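Category: Workplace automation | Food distribution | Badham

Tuvden picking line

The Tuvden picking line is a produce-packing operation in Badham, run by the grocery supplier Verbruggen. It is known locally for having automated the one job everybody complained about, after which everybody complained about missing it.

Background

Before the change, 70 packers filled vegetable orders by hand, in shifts that began at an hour the company handbook calls "early." In December the supplier brought in gripper arms made by Nevix. Fifty packers stayed on the line under a new title, "flow attendant," and the rest moved to delivery or left.

Basket work

The arms learn on a practice bench, where they lift vegetables out of a basket one at a time. Each has two fingers and no opinion about breakfast. Long items such as cucumbers are approached from one end, a habit older packers consider bad manners. 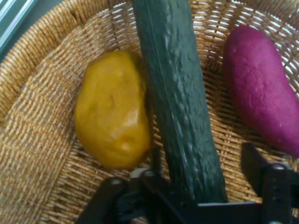

Effect on staff

Attendants now clear jams, reset arms and handle anything too soft or too strange for the fingers. Backaches are down. Conversation is down too, as attendants stand farther apart than packers did - Elsie Entwistle, a former packer, has compared the new job to babysitting a very strong toddler. Pay rose slightly, and so did the number of forms.

Shift lead Vendula Urban keeps one hand-packing table open for rush orders. Management describes it as temporary. It has its own coffee machine.

Comments (3)

packer_no_more: The handbook said "bright and early." Please fix.

Dill: Does the sweet potato team still get Fridays off?

Marge T.: They moved the coffee machine. It's by the lockers now - took 130 emails.

Last updated: Monday, March 7, 2022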